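Groltwood residents invited to comment on empty homes scheme

Print this page | E-mail this page

Devham District Council has opened a consultation on plans to bring long-term empty houses in Groltwood back into use. Residents, landlords and local businesses have until the end of September to respond.

Under the proposals, owners of properties that have stood vacant for more than two years would be able to apply for a repair grant. In return, the property would be let at an agreed rent to a household on the council's housing register for a period of eight years.

Kalliopi Makris, the council's Head of Housing, said: "There are 800 households on our register and a good number of sound houses in Groltwood with no one living in them. Many owners tell us that they would like to let but cannot meet the cost of repairs. We want to hear whether the terms we are offering are fair."

Grants would cover heating, wiring, windows and internal doors. Decoration and garden works would remain the responsibility of the owner.

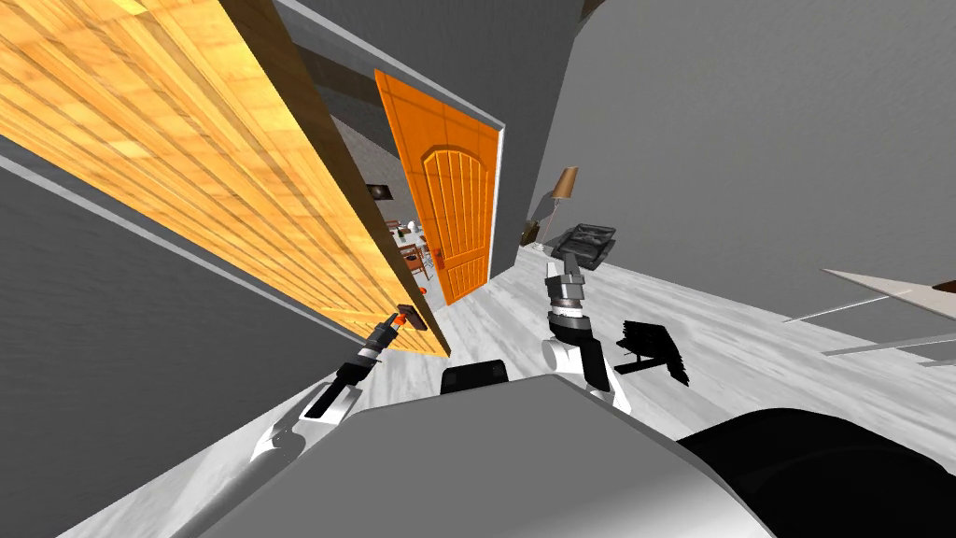

How to respond

Response forms are available from Groltwood Library and from the council's main reception. Completed forms may be handed in at either building or returned by post.

A drop-in session will be held at the library on Tuesday from 2pm. Housing officers will be present to answer questions - no appointment is needed. Owners who wish to discuss a particular property should bring proof of ownership.

A report on the responses will go to the council's cabinet before any decision is made.

Comments (2) | Share (8)

Contact us | Copyright Devham District Council | Back to top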